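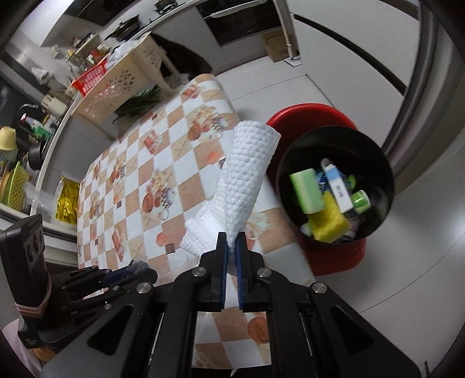
Budgeting for hand-held grippers: what we learned buying our first sets

5 min read

Our spring equipment plan is finally signed off, and I'm thrilled to say the biggest line in it is for hand-held grippers. Eleven pairs! Many of you at the Oltville site have been asking what that means for your kitchens, your schedules and your share of the budget, so this month's item is all about the buying side.

A quick recap for readers who joined us recently. The Pascual project collects demonstrations of ordinary housework — folding a cloth, moving a cup, clearing a table — so that a robot arm can later be trained on them. People do the work themselves, holding a gripper in each hand, with a small camera riding on top. Until last year we did most of our collecting by steering arms remotely in the lab at Vorkorent. It was slow, the arms were always booked, and every kitchen we recorded was the same kitchen. Grippers go where the people are, and that has changed how we plan just about everything.

So, the money. Our first draft of the budget had one line for grippers and one line for "misc." Please don't do that. The grippers themselves came to a bit more than half of what we ended up needing, and "misc." swallowed the rest in a way that made our finance office very unhappy with me.

The second draft was split by what wears out and what doesn't. Frames, linkages and camera mounts go under equipment and are expected to last the whole project. Finger pads, straps, memory cards and batteries go under supplies, and get reordered. The pads turned out to be the item we had most badly underestimated. Smooth cups, rough cloth, sponges and bottles all ask something different of a fingertip, and a pad that has gone slick makes for a lot of dropped objects and a lot of repeated takes. We now budget for two full changes of pads per pair over the project, plus a spare set in every case. They cost very little, and running out of them stops a whole site.

Storage surprised us too. Our pilot filled 633 recordings, and we had priced the drives as if we'd keep a single copy of each one. We keep two now, at different sites, and the storage line has grown to match. If you're writing a plan of your own, work out your copies before you call anybody for a quote.

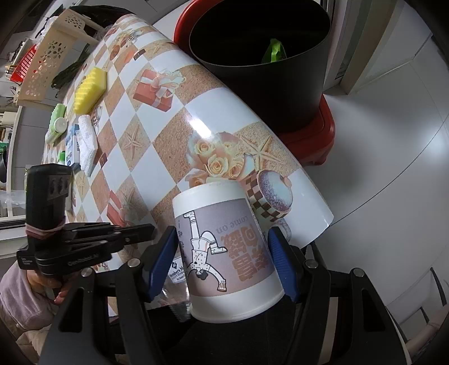
Working on a paper cup at the kitchen table, with a second gripper at left.

Then there are the objects. I love this part of the plan, and I'll admit I had to fight for it. Paper cups, dish sponges, washcloths, soap dishes, plastic baskets, green onions from the market: none of it looks like robotics spending, and all of it got a raised eyebrow in review. But these things are the work. A gripper with the same clean white mug to pick up all month will teach a model about one clean white mug. We've set aside a modest amount per household for things to handle, and we're asking people to use what they already own first and buy to fill gaps. Patterned tablecloths are welcome, and so are crowded counters. Please don't tidy up for us!

Groceries are in that line as well, and they can go to the table when you're done with them. Keep your receipts in one envelope and send them in at the end of the month.

A few notes on choosing a supplier, from the calls we made over the winter. We asked Asis to handle the ordering for both sites so that we'd have one invoice and one warranty to keep track of, and I'd do the same again. Ask how long replacement parts take to arrive, and ask it about the smallest screw as well as the big assemblies. Ask whether the camera comes off without tools. Get someone with small hands and someone with large hands to hold a sample for a full session before you commit, as twenty minutes at a trade booth tells you very little about how a wrist feels by lunchtime. We changed our minds about one model completely after an afternoon of that.

We also looked at renting. For a project under four months it may well make sense, and the smaller of our two sites leaned that way for a while. With our schedule the rental cost caught up to the purchase price before the halfway mark, and we would have had to hand everything back just as people were getting really good at it. The difference in skill between a first session and a tenth is lovely to watch, by the way. Plan your training hours as a cost, too. We put in a paid half day per person and will probably raise it.

What we left out this time: a third arm for the Vorkorent lab, a larger van, and the motorized table that several of you (you know who you are) keep slipping into the wish list. The arm has the best chance in the fall round. The case for it gets stronger once the household recordings are in and we can show how much there is to test.

The first cases ship to Oltville in April, and Vorkorent gets the remainder in May. Site leads, please send me your final household counts and a shelf measurement for the charging station before the end of March. The budget template, with the equipment and supplies lines already split, is in the shared planning folder, and you're welcome to copy it for your own projects.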